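Course 123, Interior Materials
Handout 4: Upholstered surfaces in shared areas
C. Garcia, revised 9/13/22

1. Scope
The handout covers seating and low tables that are padded or covered. Hard flooring was dealt with in August. Read the Pornach notes first; the terms for weave and backing are defined there and are not repeated.

2. Abrasion
A cover fails first at the front edge, where the body slides on and off. Test values are taken on flat cloth under even load, so they overstate the life of a cover pulled over foam. When comparing two samples, ask for the backing weight as well as the rub count.
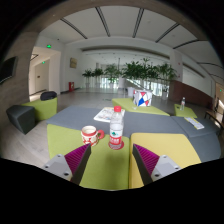 Seams are the second point of failure. A seam placed on a corner takes load from both faces – move it back onto the side panel where the pattern allows. Rebelo uses a double row of stitching, and the exam will assume the same.

3. Color and soiling
Mid-tone grays hide dust but show grease. Strong yellows and greens show both, and they fade unevenly near windows. Keep one spare length of each cover in the dark as a reference for later matching.

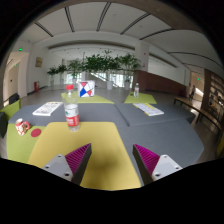
Fig. 2. Mustard-yellow panel against gray.

4. Liquids
Penetration depends on the coating, the seam, and the time before wiping. The Kakine method applies a fixed volume from a fixed height and reads the stain on the foam side. Container type matters in practice. A clear plastic bottle with a screw cap, such as the red-capped one in the figure, can be closed between uses; an open cup cannot. Record the container in column 2 of the Udus sheet.

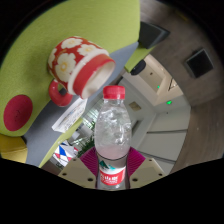

Stain readings are made on the foam side only, after the cover is lifted. Surface marks are noted separately and carry no weight in the grade. For the practice sheet, treat the liquid as plain water, as would be assumed for a clear bottle with a mountain graphic on its label, and leave the dye correction at zero.

5. For next session
Complete problems 3 and 4. Bring one cover sample with its seam intact.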